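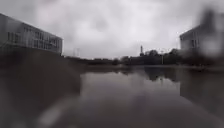
ブレヴローラ地区図書館運営協議会 定例会議事録

開催月 3月
場所 アチャリヤ会館 二階会議室
議長 バヴァナ・スヴァルナ
副議長 ニティン・パニッカー
出席者 協議会委員、図書館長、事務局
傍聴者 なし

開会
定刻の午後2時、議長が開会を宣した。事務局より、委員の過半数が出席しており会議が成立している旨の報告があった。議事録署名人には議長および副議長が選出された。

前回議事録の確認
前回議事録について、事務局が事前送付した案を確認した。副議長より、児童室の書架配置に関する発言のうち「撤去」とある箇所は「移設」が正しいとの指摘があり、該当箇所を修正のうえ承認した。

報告事項

一 利用状況について
図書館長より、当月の貸出冊数は2,571冊であったとの報告があった。内訳では児童書および地域史料の利用が目立ち、雑誌の館内閲覧は前月並みであった。委員より、貸出冊数のみでは閲覧席の利用実態が把握できないとの意見が出された。図書館長は、閲覧席の利用について時間帯別の記録様式を整え、次回から報告に加えると回答した。
別の委員より、予約図書の受取期限を過ぎる例が多いのではないかとの質問があった。事務局は、期限切れによる取消しは一定数発生しているが、電子メールによる通知を登録した利用者では少ない傾向にあると説明し、窓口での登録案内を続けるとした。

二 蔵書管理システムの更新について
事務局より、現行システム「スカスリー」の保守契約満了に伴う更新作業の進捗が報告された。書誌データの照合は完了し、利用者データの移行試験に着手している。旧様式の利用者番号に桁数の異なるものが含まれており、変換規則の見直しを行っているところである。
副議長より、移行期間中に貸出を停止する日数について質問があった。事務局は、休館日に続けて作業を行い、窓口業務の停止は2日間にとどめる計画であると回答した。停止期間中の返却は、返却口において通常どおり受け付ける。委員より、周知は館内掲示のほか学校および福祉施設にも文書で行うべきとの要望があり、事務局はこれを了承した。

三 地域史料の整理について
図書館長より、旧プリルクレル村役場から引き継いだ文書の整理状況について報告があった。目録の作成は水利関係、土地関係の順に進めており、学校関係の文書が未着手となっている。一部の綴りに虫損および湿気による固着が見られ、開披には専門の修復担当者の助言を要する。固着した綴りについては当面閲覧を認めず、保存箱に収めて別置する。
議長より、文書中に個人の負債や健康状態に関する記載が含まれる可能性があるため、公開範囲の基準を目録の公表前に定めるよう求める発言があった。

審議事項

第1号議案 開館時間の変更について
事務局より、平日の閉館時刻を一時間繰り下げる案が提出された。利用者アンケートにおいて、勤務後の来館が難しいとの意見が複数寄せられたことを受けたものである。
委員より、職員の勤務体制に無理が生じないかとの質問があった。図書館長は、早番と遅番の交代制により対応できるが、児童室については従来の時刻で閉室したいと述べた。また別の委員より、冬季の夜間利用は限られると見込まれるため、通年実施の前に効果を確認すべきとの意見があった。
審議の結果、試行として実施し、期間終了後に利用実績と光熱費をあわせて検証することを条件に、原案を一部修正のうえ可決した。児童室の閉室時刻は変更しない。

第2号議案 読書会室の使用規程改正について
事務局より、読書会室の使用申込みを使用日の10日前までとする改正案が説明された。現行規程には申込期限の定めがなく、直前の申込みにより職員の配置に支障をきたす例があった。
副議長より、学校の授業での使用については柔軟な取扱いが必要ではないかとの意見が出された。協議の結果、館長が特に認める場合は期限後の申込みも受け付ける旨の但し書きを加えることとし、全会一致で可決した。改正規程は新年度から施行する。
なお、室内での飲食に関する条項について、蓋付き容器の飲料を認めるか否かの協議を行ったが、意見の一致に至らず、継続審議とした。

第3号議案 次年度選書方針について
図書館長より、次年度の選書方針案が提出された。大活字本および多言語の絵本を重点分野とし、参考図書のうち電子版で代替できるものは購入を見合わせる内容である。
委員より、電子版は契約終了後に閲覧できなくなるおそれがあり、統計書および地名辞典は紙の資料を維持すべきとの意見があった。図書館長は、対象となる資料の一覧を作成し、除外すべきものを個別に示すと答えた。議長は、一覧の提出を受けて再度審議することを提案し、異議なく了承された。重点分野については原案どおり可決した。

その他
副議長より、朗読奉仕者の研修について、発音に関する講習を希望する声が届いているとの紹介があった。事務局は、講師の候補および経費を調べ、次回会議に資料を提出する。
委員より、館内の案内表示に旧館名が残っている箇所があるとの指摘があった。図書館長は、該当箇所を確認のうえ順次貼り替えると述べた。

次回会議
次回は5月に同会館で開催する。議題は選書対象一覧、読書会室の飲食規定、システム移行の結果報告とし、資料は開催前に各委員へ送付する。

閉会
議長は午後4時15分に閉会を宣した。

以上のとおり相違ないことを確認し、署名する。

議事録署名人 バヴァナ・スヴァルナ
議事録署名人 ニティン・パニッカー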